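Prarkine Bin Picking Cell: Demonstrations and Site Visits

The Prarkine cell is a bench-mounted picking station for mixed small items. It is supplied by Jiltari to workshops, colleges and packing departments, and may be seen at work at our Prundard showroom before an order is placed.

What the visit covers

Each demonstration lasts 50 minutes. Visitors are shown picking from a mixed bin, transfer to a neighbouring bin, and the change of gripper fingers. Groups are received by appointment, and each group is accompanied by 2 members of our staff.

The items used are ordinary household and office goods, chosen for their differences in shape and surface. A spoon, a pen and a makeup brush present quite separate problems to a gripper, particularly where one item lies across another or close to a wall of the bin.
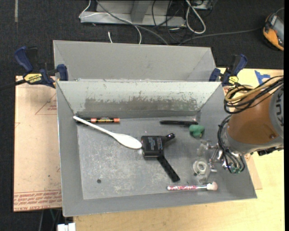

Bringing your own items

Visitors may bring samples of their own goods for trial. Samples should weigh no more than 500 grams each and should be free of liquids, powders and exposed blades. Please send a short list with your booking so that suitable fingers can be fitted beforehand.

Supply and fitting

The cell is offered with or without the robot arm. Customers who already own an arm should state the make and model when asking for a quotation. Benches must be at least 700 mm deep. Replacement fingers are made by Kyriakidis and are held in stock.

Booking

Requests for a visit should be made through the enquiry form, giving the size of your group and any access needs. The showroom is closed to visitors for the second half of December.

Page last revised: 29 April 2020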